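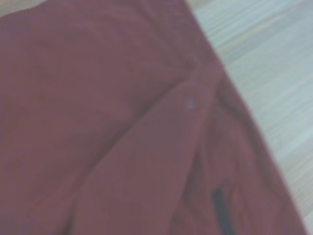

The wrist camera's view of a maroon garment on the table.

I've been promising a post on the Cellel folding package since October, and several of you have written to ask if I'd gone soft on it. I haven't. I've been waiting to see whether it would get better once I stopped doing things wrong, and it did, a little.

For anyone new: Zernby doesn't make the arm. They rent you the software, the camera setup and a person on the phone, and you bring an arm from their supported list. The trial is two weeks and covers 100 garments. After that it's $200 a month, and the garment limit goes away. The sales page says it will "learn your laundry." I run a small repair and resale business for used sportswear, so my laundry is zippers, drawstrings, stretched knits and things with one leg inside out. If it can learn that, I'm interested.

Setup took five hours. The guide says an afternoon, so fine, I'll give them that one, though most of those hours went on camera calibration, and the guide spends a single paragraph on it. I called support and got Sotiris Gkikas, who was patient and plainly had been asked the same thing before. Put it in the guide, then!

The grasping is the good part. I went in expecting it to grab at the middle of a heap and hope. Mostly it goes for an edge, and on shorts it seems to like the waistband, where I'd take hold too. The trouble is what it does with the edge once it has it. It lifts, it pulls, and if the leg underneath is still folded in, the leg stays folded in. Then it carries on as if it had flat cloth in front of it.

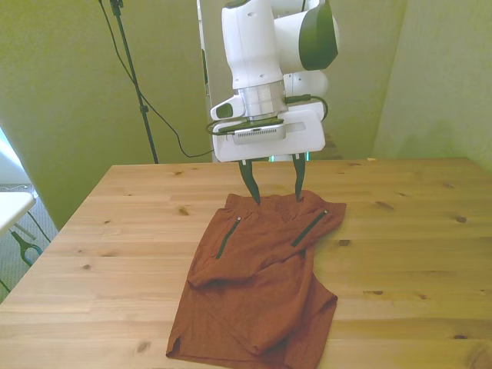
What it does with zippers

Zippers are extra, it seems. There's a setting called "fasteners" that was grayed out on the trial, and the tooltip told me to contact sales. I contacted sales. Elínborg Toft wrote back the same evening to say fastener handling is "on the near roadmap," and would I like to be told when it arrives. I would like it to be there now, because half of what I sell has a zip pocket on it.

Without it, the software treats a zipper as a crease. Sometimes it tries to smooth it. You get these small, earnest strokes over a pocket that was never going to lie any flatter, and then a fold placed a good way off from where you'd want it. My friend Olaia, who folds for a living, watched one run and asked if it was charging by the hour.

To be fair to them, plain T-shirts went well. Square, flat, stackable. Towels too. If you run a gym and all you have is towels, you may read the rest of this and shrug.

The other complaint is the work surface. Zernby recommends a matte mat in a solid color and will sell you one. I used my bare pine table, knots and all, and I never once saw the grain cause a problem, so I'd hold off on the mat.

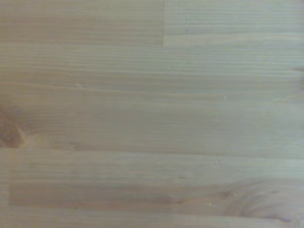
Do you need to keep someone next to it while it runs?

Plan on it. The software pauses when it isn't sure what it's looking at, and it won't start again until a person taps the screen.

That pause is what kills the sums for me. The saving was supposed to be that I could be at the sewing machine while the folding got done behind me. I could hear the chime from there, so technically I could work, but I was getting up so often that I gave in and pulled a chair over. At that point I had my hands free and a pile of clothes in front of me, and you can guess what I started doing.

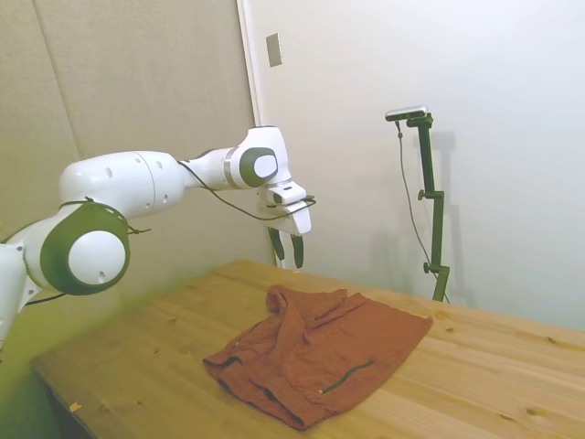

I did ask about the chime. You can turn it off, and then the arm just waits over the table, politely, for as long as you let it. There's a confidence slider as well, and dragging it down gets you fewer pauses and worse folds. I settled a bit below the default and left it there.

So I've let the trial lapse. If fasteners turn up in the base price I'll take another month and write it up. If they turn up as an add-on, I'll write that up too, more briefly. Anyone who's running Cellel on mixed clothing and getting good results, please comment with your settings. I'd especially like to hear what you've done about inside-out legs.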